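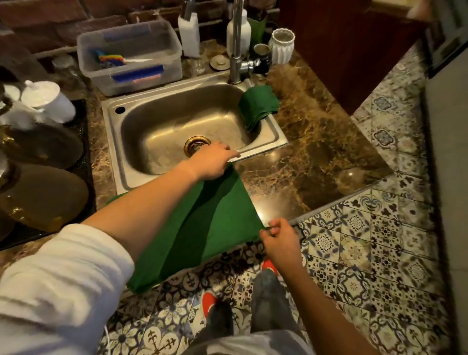

3.2 The cloth at the sink

I'll admit that I went into this part of the study expecting to write mostly about dishes. Dishes get all the attention in the housework literature, and we had a whole coding sheet ready for them. Then I sat down with the material from the Birken kitchen and ended up spending most of October on napkins.

Our households kept a log of every small job they did within reach of the kitchen sink, and we ended up with 1006 entries from 18 homes. I had lumped "handles cloth" into one code, which was silly of me. Opening a napkin up, finding its corners, folding it, rolling it, hanging it over the rim of the sink - these are separate little jobs, and people talk about them as separate jobs when you ask. So I split the code into 6 and started over (my co-coder was very patient about this).

What interests me most is where it happens. Hardly any of our homes had a spot meant for folding. Saragih's work on kitchen surfaces talks about "borrowed counter," meaning space that belongs to one task and gets lent to another for a minute or two, and I think the front edge of the sink is the best case of it I know. You stand there anyway. The counter behind it can be as full as you like, because a napkin held up in two hands doesn't need a place to lie down. Figure 4 shows this nicely: the cloth is up in the air, held by its rolled top edge, and the back of the counter is taken up by a teapot, pitchers and cups. 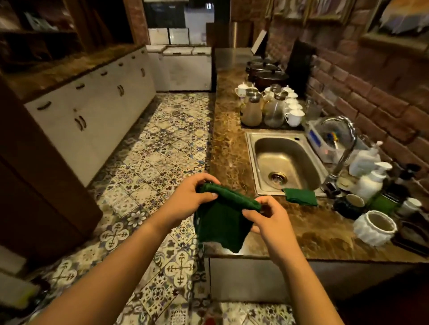 Figure 4. Holding a green cloth by its rolled edge, with the sink and drinkware behind. Photo: Todeo kitchen study, Birken household.

The second thing is the rim itself. I started marking every time a log mentioned something draped over the side of the sink, and it came up in 9 homes. Some people told us it was for drying. Others called it "the waiting place," or said they just put it there so they could find it again - and a few used it for all of these in the same week! Ollden treats the rim as part of the drying rack, and I used to agree with that. I'm less sure now. A cloth on the rim can be clean or used, done or not done, and only the person who put it there knows which.

That made coding harder than I'd like. Where the log didn't say what a draped cloth was for, we left the purpose blank, even if the entry before it gave us a pretty good guess. I went back and forth on this. Filling in the guesses would have given us a fuller table, but I kept thinking of my own sink, where I'm wrong about my own towels half the time.

The blanks are kept as their own row in the table for this section, and I come back to them in 3.3, where we look at who in the home moves the cloth next.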